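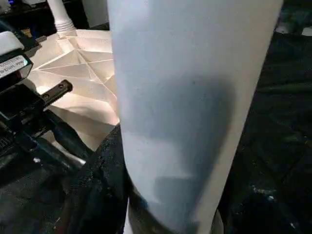 A rolled sheet of white paper.

How to Vote Your Shares by Proxy

Shareholders of Numico who do not plan to attend the annual meeting in July may vote by proxy. Please read these instructions before completing the proxy card.

1. Confirm your holding. Your card shows the number of shares registered in your name on the record date. If you hold shares through a broker, the broker will send a separate voting form. Do not use the proxy card for those shares.

2. Choose a method. Registered holders may vote by mail or through the Lekota shareholder portal. The control number is printed on page 2 of the notice.

3. Mark your choices. Select For, Against or Abstain for each proposal. A signed card with no choices marked will be voted as the board recommends.

4. Sign and date the card. Joint owners must both sign. Executors, trustees and corporate officers should state their title.

5. Return the card. Cards must reach the Nerkwood office by 5:00 p.m. on the day before the meeting. Portal voting closes at the same hour.

To change your vote, submit a later-dated card or vote again through the portal before the deadline. The most recent valid vote will be counted.

Requests for a replacement card should be sent in writing to Rhiannon Lloyd, Shareholder Services. Questions on the proposals may be addressed to Tegwen Skyrme, Corporate Secretary.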